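Project report: teaching an arm to clear a plate
Pascal Ackermann, Clukwood shared workshop, 2022-06-25

So my project was to get the workshop's robot arm to pick up soft food without wrecking it. I started in January thinking the hard part would be the code (ha). The code was fine by spring! The hard part was getting the arm to grab gently, in the right place, every single time.

The setup is pretty simple. There's the arm with a two-finger gripper, a big white table, and a plate with one thing on it. I wrote a small control program called Praltness that takes a camera view, finds the plate, finds the food, and works out which way the long side points. I went with a blue plate so the color step had something easy to find against all that white.
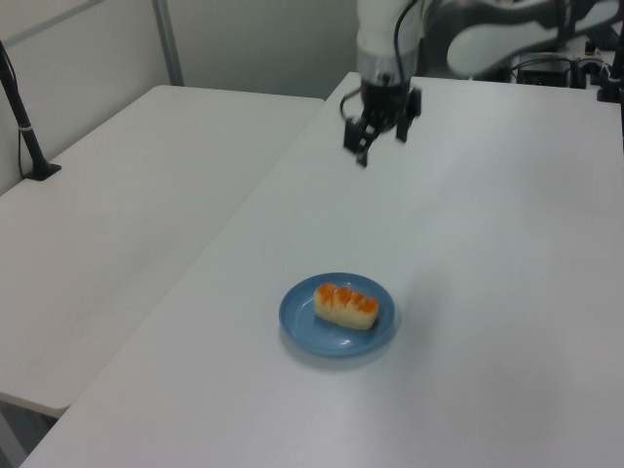

Getting the angle right took me forever. My first version always closed the fingers straight across the table, so anything lying diagonally got pinched at the ends and bent — or just rolled off. Now the wrist turns before the arm comes down, and the fingers close across the short side. I also added 2 pauses, one above the plate and one right before closing, mostly so I could hit stop in time.

I logged 577 tries altogether, and I kept the bad ones in, even the embarrassing week when I had the table height wrong. Glazed stuff is still the worst. It sticks to the fingers when they open, and I've tried 3 kinds of finger cover without finding one I like. Next I want to try a slower release and a slightly wider opening.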